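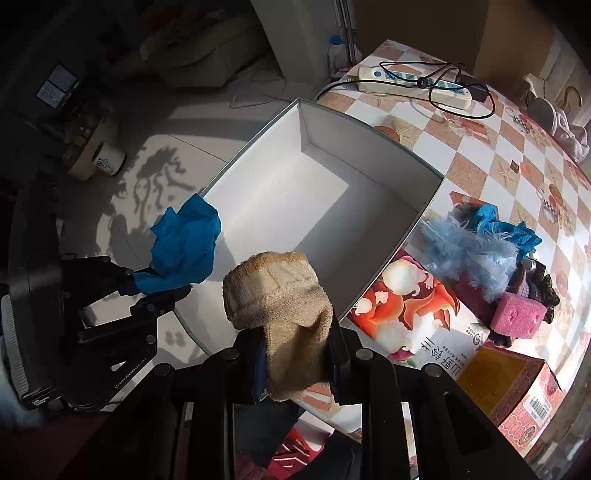 Community Help > Trade and Customs > Northern Ireland > Windsor Framework

Small business selling from England to Northern Ireland – do I need a customs agent for consumer parcels and trade orders?

I run a small company in England, Stostance Ltd, selling replacement parts for looms and knitting machines. There are 36 product lines. Most orders come from private customers, but I now have a regular trade buyer in Belfast (Sudeck Textiles) who takes larger consignments on a pallet. Nothing is made by us. The parts come from a supplier in Greece, Giannakopoulos, and from two other sources outside the EU.

My carrier has sent a notice saying that goods moving to Northern Ireland need extra data. It does not distinguish clearly between parcels to consumers and freight to a business. I have read the government pages and still have these points open:

1. Does a parcel to a private individual in Northern Ireland need a full customs declaration?
2. Does the trade order need one, and who is responsible for it, me or the buyer?
3. The Greek parts arrived in England with an EU origin statement. Does that make them duty free when they go on to Belfast?
4. Is there anything I have to register for before the next pallet, planned for August?

I am VAT registered in Great Britain. I have no premises in Northern Ireland.

3 replies

Accepted reply

Taking your points in order. Check the current guidance before acting, as the process has changed more than once since the Protocol was replaced in part by the Windsor Framework.

1. Consumer parcels. A parcel from a business in Great Britain to a private individual in Northern Ireland does not normally need a full declaration if it goes through an authorized carrier. The carrier collects a set of commercial data and passes it on. You supply the description, value, sender and recipient. Some goods are outside this treatment, mainly those subject to specific prohibitions or restrictions. Machine parts usually are not, but check any line that contains oils or chemicals.

2. Trade order. Business to business movements are handled differently. If the goods are "not at risk" of moving on into the EU, and the party bringing them in is authorized under the UK Internal Market Scheme, they can use the simplified route with a reduced data set and no duty. If either condition fails, it is a full declaration, and EU duty may apply. Responsibility follows whoever is the importer under your terms of sale. If you deliver to the door and the contract says you handle everything, that is probably you. If the buyer collects or arranges freight, it is probably the buyer. Put it in writing with Sudeck – the word "delivered" on an invoice does not settle it.

3. Origin. No, not automatically. This is the point most people get wrong. The trade agreement between the UK and the EU gives preference to goods originating in one party and imported into the other. Greek goods that entered free circulation in Great Britain and are then sent onward unchanged are not UK originating, so you cannot issue a UK origin statement for them. Returned goods relief exists but has its own conditions. In practice the question falls away if the pallet qualifies as not at risk, because no EU duty is due. Also look at the tariff rate for each code first. Where both rates are zero, origin makes no difference to the amount payable.

4. Registration. You need an EORI number starting with XI if you are the importer. The Trader Support Service is free to use and will submit declarations on your behalf, but you remain responsible for what goes in them. Apply for the Internal Market Scheme separately. Do not leave that until the month of shipment. The form asks how you know where the goods end up, so have the buyer's confirmation ready.

VAT is a separate subject. Goods sold from Great Britain to Northern Ireland are generally still accounted for on your UK return.

Reply

We send mixed freight to Belfast through Flendonance, who charge us per commodity code above the first 3. With 130 codes on one load the fee was more than the margin. Group your lines by code before you ask for a quote. A lot of spare parts fall under the same heading.

Agree with the above on origin. We had an entry queried for exactly that and it took 4 weeks to close. Keep the supplier's original statement anyway, you may be asked where the goods came from even on the simplified route.

Reply

I thought this was all abolished with the new deal? My sister gets parcels with no paperwork on them. I would just send it and see if the carrier says anything.

Comment on this reply: Parcels to a private address and pallets to a company are under different rules, see points 1 and 2 in the accepted reply. The carrier will refuse a pallet without a movement reference, and it will sit at the depot at the sender's cost.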